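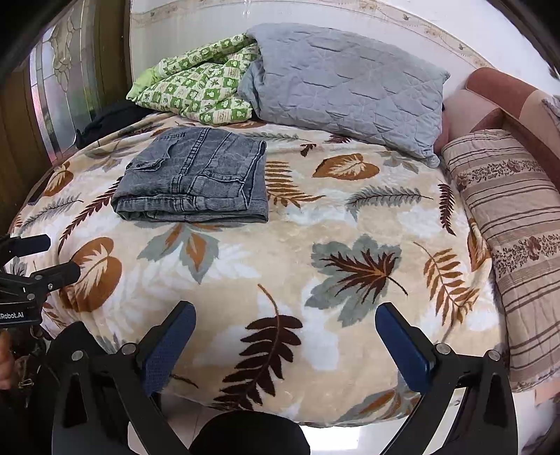 Hanar Leaf Blanket, Plush, Cream and Beige

Home / Bedroom / Blankets and Bedspreads / Hanar

Product overview

The Hanar is a plush blanket for the bed, with a large print of leaves and ferns on a cream and beige ground. The leaves come in rust brown, dark chocolate brown, a muted grey-blue and white. We have sold it in our shop for several seasons, and it is the blanket customers ask for again when they furnish a second bedroom.

The print is big. On a small sample in the hand you see perhaps half of one leaf and you cannot judge it. Please look at it on a whole bed before you decide. If you visit the shop, ask us to open one for you, we do it gladly.

You can use the Hanar as a top cover in the day and as a warm layer in the night. Many people do both with the same blanket and only fold it down to the foot of the bed when they sleep.

Colors and what goes with them

The ground color is between cream and beige. It is a warm tone. With a pure white sheet it looks a little darker, with an ivory sheet it looks almost the same. Both are fine, but you should know it before you order the sheets.

Grey-blue is the quietest color in the print, and it is the one we suggest to pick up in the pillows. A quilted pillow cover in pale blue-grey is calm next to all these leaves. The wavy diamond stitching gives it some life without adding another print.

If you like more pattern, a small flower print goes well with a large leaf print. A bolster in beige with brown stripes and bands of small rose-like flowers takes the brown from the blanket and stays in the same family. Green is also possible. A patchwork type of quilt with small squares, green leaves on cream, can lie folded at the side of the bed and be used on cold nights.

We would be careful with bright red and with strong yellow. Salmon and terracotta, on the other hand, are good neighbors for the rust brown, so if you have an upholstered chair or sofa near the bed in these colors, you do not need to worry.

Material and feel

The outer side is a dense, soft plush made of polyester fiber. The pile is short enough that the drawing of the ferns stays clear. The back side is the same cloth with a lighter impression of the print, and it is also soft, so it does not matter which side touches the skin.

The weight is 400 grams per square meter. For people who are not used to this number: it is heavier than a fleece throw for the sofa and lighter than a winter comforter. Put together with a light quilt it is enough for most bedrooms with heating.

The edge is turned and sewn with a double seam. We do not use a satin ribbon on this model. Some customers miss it, but the ribbon was always the first part to wear out on our older blankets.

Sizes

Single: 59 x 79 inches
Double: 79 x 87 inches
Large: 87 x 94 inches

The sizes are for the flat blanket, measured before the first wash. Please allow a difference of up to 2 inches in each direction. This is normal for knitted plush.

How to choose the size: measure the width of your mattress and add the part you want to hang down on each side. For a low bed or a sofa bed, 8 inches on each side is usually enough. For a high bed, take 14 inches or more. If the bed stands with one long side against the wall, you can let it hang only on the open side and often take the smaller size.

Evus is the name of the matching pillow cover. It is sold separately, see the end of this page.

Before the first use

Take the blanket out of the bag and let it lie open for one day. It comes folded very tight and the pile is pressed in lines. These lines go away by themselves. You can help with your hand or with a soft clothes brush, always in one direction.

A light smell from the packing is possible. Open the window, or wash it once cold.

In the first two or three weeks you may find short fibers on dark clothes that you put down on the bed. It is loose pile from the cutting of the edges. After two washes it should stop. Until then we suggest you put black clothing on a chair, and jeans and other smooth fabrics give no trouble.

Washing and drying

Machine wash cold, gentle cycle, with mild liquid detergent.
Do not use bleach.
Do not use fabric softener.
Wash separately the first time.
Spin on low.
Hang to dry, or tumble dry on the lowest heat.
Do not iron.
Do not dry clean.

The softener is the mistake we hear about most. It makes the pile sticky and flat and the blanket loses its warm touch. If it already happened, wash two times with a half cup of white vinegar and no detergent. Usually this brings it back.

The double and the large size need a washing machine with a big drum. A wet blanket of this weight is heavy to lift, so if your machine is small, please take it to the laundromat. The dryer must have space too, otherwise the middle stays damp when the edges are already dry.

For small stains you do not need to wash everything. Use a cloth, lukewarm water and a drop of dish soap, and press on the stain. Do not rub, the pile will turn and you will see a spot from a different direction of the fibers even when the stain is gone.

Daily use

Plush keeps the marks of what was on it. If you use the bed for folding clothes, as most of us do, you will see a rectangle where the pile of trousers was. Pass your hand over it and it disappears. Belts with rough buckles, zippers that are open and hook-and-loop tape should stay away, because they can pull a thread.

Shake the blanket outside about once a week. If you have a cat or dog, a damp rubber glove takes off the hair better than a roller.

Storage

For the summer, wash it and dry it completely, fold it loosely and put it in a cotton bag or an old pillowcase. The bag it came in is only for transport and we do not recommend it for long storage. A vacuum bag saves space but presses the pile very hard. If you must use one, do not leave it closed longer than 90 days.

When you fold, change the line of the fold from year to year. A blanket that is always folded in the same place will show it in the end.

What customers write to us

"I bought the double size for the guest room and then I kept it for my own bed. The brown leaves are darker than I thought from the screen but I got used to them, now I like them best. I would give a full score if it had come with a bag for storage." Dorothy Stockdale

"Warm and heavy. Took a long time to dry on the line, more than a day."

"The fern pattern runs from foot to head so there is a right way up. Please write this in the description."

We thank the last customer. It is correct: the print has a direction. Put the label at the foot of the bed, on the left side when you stand there, and the leaves grow toward the pillows.

Questions we get often

Is it suitable for children? Yes for older children. For babies we do not recommend any blanket of this weight.

Can I use it with an electric blanket? Under the Hanar, no. The heat stays inside and the plush can be damaged.

Does it slide from the bed? On a cotton sheet it stays. On a satin bedspread it can move a little. The heavier sizes move less.

Do the colors fade? With cold washing, very little. Strong sun from a window through the whole summer will make the chocolate brown lighter, as with any printed textile.

Can I cut it smaller? You can, but the cut side needs to be sewn again the same day or the pile will fall.

Is the blue more grey or more blue? More grey. In evening light it is nearly only grey.

Related items

Evus pillow cover, quilted, available in stone, cream and blue-grey. Closes with a hidden zipper.

Zakaria bolster, long round shape, with a removable cover. The filling is firm, good for the back when you sit and read.

Tultex light quilt, cotton, for use together with the Hanar in winter and alone from spring.

The pillow cover, bolster and quilt are sold without the blanket, and the blanket without them. We do not make sets, so you can choose the sizes you need.

Delivery and returns

We send the blanket folded in a carton, single size by parcel post and the larger sizes by carrier. If it is on stock, it leaves our warehouse in two working days. You will get an e-mail with the tracking number.

You can return it unused and unwashed within 30 days. Please open it carefully and keep the label on until you are sure about the color. For hygiene reasons we cannot accept a blanket with animal hair, also when it is only little.

Hotels and guest houses who need a larger quantity should write to us before ordering. We print the Hanar in runs of some 1000 pieces, and the brown can be slightly different between one run and the next. For several rooms it is better to buy everything from the same run. The next one is planned for August.

Page updated June 2019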